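About Histine

Histine started in the back half of a feed store, with one kiln, a borrowed folding table and a class that met at 6:30 in the evening so people could come straight from work. Nidia Puma taught it. She had spent years painting tableware for other companies and wanted to show a few neighbors how to hold a brush so the line comes out fat in the middle and thin at the end. Five people signed up. Four of them are still students here, and the fifth moved to the coast and still mails us her test tiles.

We are a school first, I should say, even though plenty of folks know us from the shop window. We teach glaze painting, lettering, wheel throwing and a little bit of plaster mold work, to grown-ups and to anyone over twelve who comes with a grown-up. Last year 534 students came through the door, some for a single afternoon and some for the full Branolon course, our long one – it runs from August until spring and it is a real commitment, so please do call us before you put down a deposit.

Duván Paucar joined us when we outgrew the feed store and moved to the old Clindell building. He looks after the kilns and teaches the throwing classes, and he wrote most of the glaze notebook that now has 148 recipes in it, with his remarks in the margins ("too runny on a rim," "lovely, but only over white"). Students are welcome to copy out whatever they like. We have never seen the point in keeping a good blue secret.

The style we teach most is the old country kind, with dates and loops and flowers that don't quite match from one side to the other. Nidia learned it by copying plates at her aunt's house, and she still starts every beginner on scallops, a whole page of them in pencil before any glaze gets opened. People grumble, and then they come back the next week with three more pages they did at the kitchen table!

Blue brushwork on a decorated plate, in the first two pictures.

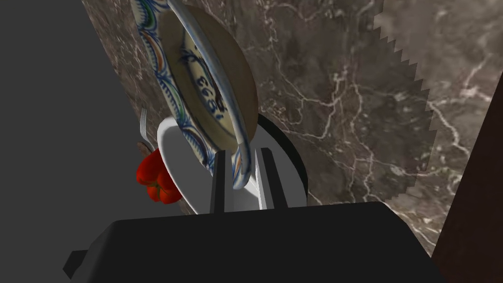
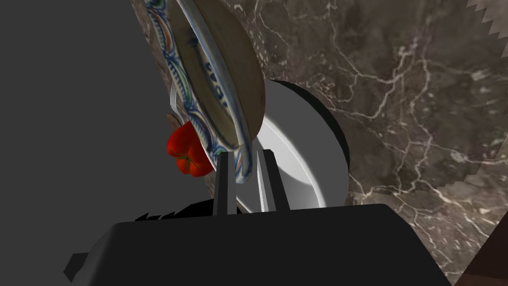
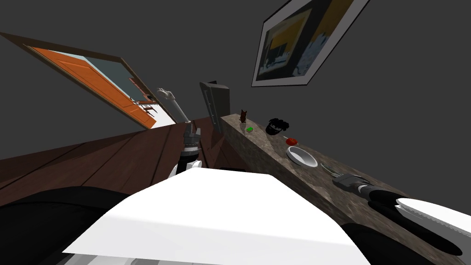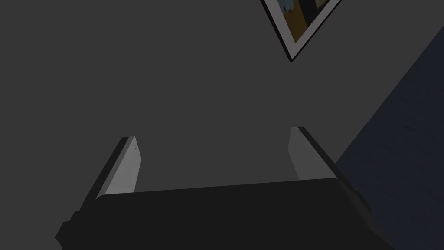

Our big classroom, the Deligiannis Room, seats fewer people than it could, because everyone needs elbow space and a good spot for the water jar. Tuition covers clay, glazes and two firings. Aprons are on the hooks by the sink, and they have all been washed, whatever they look like. If money is tight, ask about the work-share places – there are a few every term, and they involve mostly sweeping and wedging clay. The office is open from ten in the morning, and if the phone rings a long time, one of us is probably unloading a kiln, so please let it ring or try again after lunch.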